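3.2 作業台の構成と機材調達計画

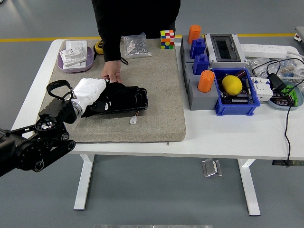
図4 作業台上でのハンドによる把持作業。台上には対象物と電気部品類を配置している。

本節では、評価に用いた作業台の構成と、その調達にあたって採用した予算配分の考え方を述べる。前節で示したとおり、本研究の対象は小規模な組立・仕分け現場における多指ハンドの導入であり、機材一式の費用が導入可否を左右する。そこで、ハンド本体の性能比較に先立ち、周辺機材を含めた費用の内訳を整理した。

作業台は白色の長方形テーブルとし、左側の作業領域にはベージュのフェルトマットを敷いた(図4)。マットは消耗品として計上している。当初の計画ではマットをハンド付属品の費目に含めていたが、交換の周期がハンドの保守周期と一致しないため、別費目に改めた。同様に、小型のトレイ、部品袋、電源タップも消耗品・汎用品の費目にまとめた。これらは単価が低く、見積書では「その他」として一括されることが多い。しかし台数を増やす段階では合計額が無視できなくなるため、本計画では初めから品目別に記録することとした。

アームとハンドは別々に調達した。一体型の製品を選べば取付部の設計と配線作業は省けるが、故障時に全体を返送する必要があり、その間の代替機の費用が生じる。予備調査で見積を取得したのはSkevo、Wróbel、Dadariの3社である。Skevoの見積はアームとハンドの一体型、Wróbelの見積はハンド単体、Dadariの見積はアーム単体に取付部品を加えたものであった。本体価格の合計だけを見れば一体型が最も安い。一方、修理時の停止期間を含めて比較すると、分離調達のほうが有利となる条件が存在した。分岐点は年間の稼働時間にあり、本研究の試算では年間600時間を超える利用で分離調達の総費用が下回った。

対象物には、専用に製作した試験片と市販の汎用品を併用した。図4の作業台には、段付きの治具に置いた橙色の円筒と青色のブロック、透明カバー付きの配電箱、基板を入れた青い容器などが並ぶ。黒色の布状の物のように、形状が定まりにくい対象も含めた。ルービックキューブやレモンは、形状や表面の性質が電気部品と異なる対象として加えたものである。試験片を専用品のみで構成すると、寸法の管理は容易になるが、追加のたびに製作費と納期が発生する。準備した対象物は全64品目で、その大半を市販品とした結果、対象物にかかる費用は周辺機材費のおよそ38%に収まった。

人員の費用も機材計画に含めた。多指ハンドの評価では、対象物の配置替えや姿勢の修正に人の手が入る。図4でも、作業者がテーブルの向こう側に立ち、対象物に左手を添えている。この種の補助作業は、機材の見積には現れないが、1台あたりの評価計画を立てるうえで最も見落としやすい項目であった。本計画では、配置替えと記録の時間を稼働時間と分けて集計し、人件費として別に計上した。集計の単位は半日とし、半日に満たない作業は切り上げている。

調達は4段階に分けて行った。第1段階ではアームと作業台、第2段階ではハンド、第3段階では対象物と治具、第4段階では予備品を発注した。第2段階を独立させたのは、ハンドの納期が他の機材より長く、発注仕様の確定にアームの取付寸法の実測が必要だったことによる。この順序をとると、ハンドの到着までアームが単体で待機することになる。待機期間はアームの動作確認と配線経路の検討にあて、ケーブルの長さと固定位置をこの間に決定した。

保守費については、Skindeniaで運用中の同規模の設備の記録を参照し、初年度と次年度以降を分けて見積もった。初年度は保証範囲内の修理が多く、支出は主に輸送費である。次年度以降は指関節部の交換部品が中心となる。交換部品は本体と同時に発注すると単価が下がるが、使用頻度の低い指の部品まで在庫として抱えることになる。本計画では親指と示指に相当する部品のみを第4段階で購入し、残りは必要時の発注とした。

以上の内訳は、本研究の作業台1台を前提としたものである。複数台を同時に導入する場合、治具と対象物は共用できるが、作業者の補助時間は台数に応じて増える。共用の可否が費用に与える影響については、次節で台数を変数とした試算により検討する。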